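How to send a box of small things to family abroad?
posted by Makcombe in Post and Parcels

Hello everybody. I am living in Clenside for two years and I want to send one cardboard box to my parents before winter. It will have a few electrical things, some toiletries and small gifts. My box is 11 kilos when I put it on the bathroom scale. Is it better to send one box or two smaller ones?
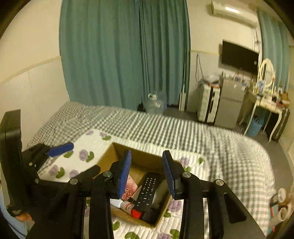
I also do not understand the customs form. Must I write every thing separately, or can I write only "gifts"? The last time I wrote "gifts" and the parcel stayed in customs until October.

Urnico
Please write every thing separately, with the value of each. I made the same mistake as you in my first year here. "Gifts" is not a description for the customs office, it is only the reason for sending. So you write "hand cream, 2 pieces" and then the price. Used things have also a value, but you can put a low one if it is true.

About the batteries you must be careful. Anything with a lithium battery inside has its own rules, and they are different for each country and each carrier. Ask before you close the box.

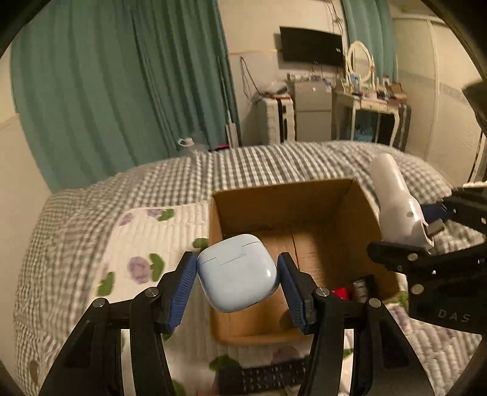

For the weight, I would make two parcels. One heavy box is more easily damaged in the corners, and if it is lost you lose all. Compare the price first, because sometimes two small ones cost much more. Keep the receipt and a copy of the form until your parents have everything in their hands.

McAlister223
just use a courier, mine came in nearly 2 weeks. tape it well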